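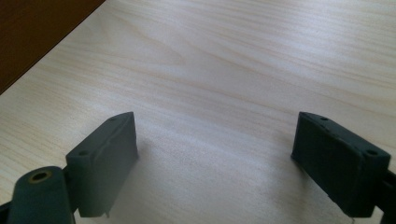
How often should an oiled wood table be re-oiled?
Apply a fresh coat every 2 months during the first year, and each November after that.

Wipe the surface with a damp cloth and let it dry overnight. Sand lightly with 200-grit paper, following the grain. Spread the oil thinly, wait 30 minutes, and remove the excess with a clean cotton rag. Lay used rags flat outdoors to dry — oily cloth can ignite if left in a pile.

Household Advice Service, Usham
Reviewed by Aurelia Leitner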